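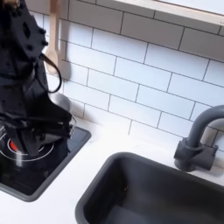

Wenjie Meng thinks a spoon belongs in a drawer. Things on walls get greasy, she told me over the phone in March, and then you have two jobs, the cooking and the wiping of everything you own. She has been saying a version of this to me for years, and I have been losing the argument for years, and I would like to have one more go at it in writing.

I love a kitchen where the spoons hang up. I love it more than I love a big oven or a deep sink or one of those faucets that pulls out on a hose. Give me a wooden spoon on the wall, right over the burner, and a small pot within reach, and I'll cook you something good and be in a fine mood while I do it!

Consider what happens with the drawer. You're making a sauce, the sauce starts to catch, and you turn around, pull the drawer, and it jams on the potato masher (it is always the potato masher). You wiggle your hand in past the whisk. By the time you've got the spoon, the bottom of the pot has a brown patch the size of a quarter and dinner tastes faintly of campfire. With the spoon at eye level you put a hand up and you're stirring. I've done it half asleep, at six in the morning, over oatmeal.

And wood! I know silicone has its fans, and I own a silicone scraper myself, a Lakel, which is excellent for getting the last of the batter out of a bowl. But for standing and stirring I want wood every time. It's quiet against the pot. The handle stays comfortable while the soup bubbles. A plain pale one costs next to nothing, and after a couple of years of tomato and turmeric it picks up a color nobody could sell you. My oldest has gone flat along one side from scraping the same curve of the same pot, always with the same hand, and I would save it from a fire.

White tile behind it all is the other half of my case. People call it boring. I've heard it called a subway station, a locker room, and (my brother-in-law, at Thanksgiving) a dentist's. To me it's the best thing you can put behind a burner, precisely for Wenjie's reason. You see the splatter, you wipe the splatter, and you're done in the time it takes the pasta water to boil. Go with a dark gray grout, please, and stop worrying about it. I had white grout in my first apartment and spent 96 dollars on brushes and sprays before I gave up and let it go beige.
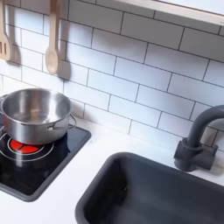 Olanrewaju Eze would add that the pot matters more than the wall, and that a straight-sided steel pot beats anything with a coating on it. No quarrel from me. A wooden spoon gets right down into the corner of a pot like that, and a slotted spatula beside it takes care of whatever needs lifting out. Two tools and a pot will carry you through most of a week: beans, rice, greens, eggs, the noodle soup I make when I can't face deciding.

So here is what I'd tell anyone moving into a new place. Before you buy the block of 12 knives, put up a rail or a few hooks. Hang a spoon. Hang a spatula next to it. Leave some bare wall between them so they don't clack together, and leave the rest of the wall alone for a month. You'll find out what you reach for.

Wenjie is coming to stay this spring. I've cleared her a drawer.

Shared 96 times
12 comments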